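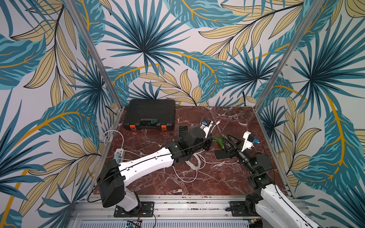
Photo: Bilal Atallah / Cetum teaching lab

Week 5 notes - collecting demonstrations (two-arm station)

Typed up fast after class, tell Yoga Yeoh if something is wrong and it'll get fixed before the lab.

Recap from last time: policy learns from (observation, action) pairs. No pairs, no policy. Today = where the pairs come from.

Terms
Episode: one full attempt, start pose to end pose.
Demonstration: an episode driven by a person.
Operator: person driving. Not always the person who resets.
Observation for us = camera images + joint positions, both arms. Action = the next joint targets.

Cameras. Fixed one on the enclosure, plus one on each gripper. Fixed view gives layout: toolbox at the back, phones, power strip over on the left. Gripper views give the last few centimeters before contact. Students always want to drop one. Try it in the homework and see, but record all of them, you can throw a stream away later and you can't get it back.

Why cables. Rigid things are easy to describe: position, rotation, done. A heap of white cable has no short description like that. Grab one loop and the rest moves. Same start pose never comes up twice, so you need a lot more variety in the examples than for, say, picking up a phone. Also white on a streaky marble pattern, depth is poor there. Dark phone screens have their own problem (reflections).

Background. Walls are busy palm wallpaper. A policy can latch onto background and look great until the walls change. Besson set uses a different backdrop, we test on it in September. Dont tune on it.

Protocol for the lab
- 30 episodes per pair of students, 3 throwaway ones first to get the feel
- both arms back to home before you hit record
- move the objects between episodes. Really move them, not a nudge
- one arm holds, the other works. Swap roles about halfway
- go slow near the other gripper, they will happily hit each other
- fumbled but recovered: keep, tag "recovery"
- gave up: keep, tag "fail". Don't delete
- hands out of the enclosure while recording

On recoveries. Clean demos only show states a good operator visits. The policy drifts off that path, small errors add up, and it has never seen how to get back. (This is the compounding error slide, reading 2.) A few messy episodes help alot.

On pauses. If you stop to think, the data says "stand still here". The policy learns it and sometimes never leaves. Plan before you press record. The trim script in Bremum cuts dead time at the ends only, not the middle.

Last year's set: 38 usable episodes after checking, mostly lost to bad sync between the gripper cameras and the joint log. Check sync on your first episode, not your last!!

Homework: read the Sesteck handout up to the part on action chunking, bring one question. Upload episodes plus tags to the Cetum folder, both names in the log.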